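Giltora
Inicio > Teleoperación > Puestos de demostración

Altirgate Karaki, puesto de teleoperación con simulador
Fabricante: Fesedora
Disponibilidad: bajo pedido, salida de almacén en septiembre

Enseñarle a un robot a meter una cosa dentro de otra parece un trabajo de media mañana. El Karaki está pensado para quienes ya lo han intentado y van por la tercera semana.

El puesto consta de un mando maestro de sobremesa, un pedal y el simulador Altirgate, con el que se graban demostraciones a distancia sin arriesgar el brazo de verdad ni la vajilla de la oficina. El operador mueve el mando, la pinza virtual lo imita (con sus virtudes y sus temblores) y cada intento queda guardado con trayectorias, apertura de los dedos y vista de muñeca. El pedal marca el principio y el final de la toma. También la descarta, y es la función que más se usa los primeros días.

La biblioteca incluye 42 tareas de cocina y taller, desde abrir un cajón hasta trabajar con piezas metidas en recipientes, donde los dedos tienen poco sitio y el operador poca paciencia.
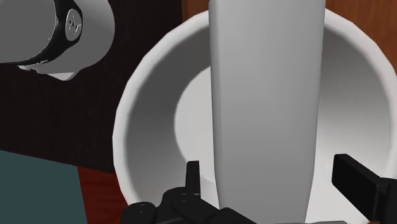 Vista del simulador: pinza junto a un cilindro blanco dentro de una taza ancha.

El mando devuelve fuerza en tres ejes. Si la pinza tropieza con el borde de una taza, la mano lo nota; si insiste, también lo nota el resto del brazo. La resistencia se ajusta desde el panel, y recomendamos empezar por el nivel bajo aunque el orgullo pida otra cosa.

Para quien prefiera guiar el robot a mano, el módulo opcional de guiado directo registra el movimiento del brazo físico y lo guarda en el mismo formato que las tomas remotas.

Qué trae la caja
Mando maestro con empuñadura intercambiable (tres tallas)
Pedal de dos posiciones
Licencia de Altirgate para un puesto
Cable de 3 metros, que siempre parece más corto
Manual en español, revisado por alguien que habla español

Datos técnicos
Biblioteca: 42 tareas
Peso del conjunto: 13 kg
Conexión: USB-C y Ethernet
Montaje: mordaza de mesa incluida

No incluye ordenador, brazo robótico ni operador. El módulo de guiado directo se vende aparte.

Solicitar presupuesto
Descargar ficha técnica
Ver accesorios compatibles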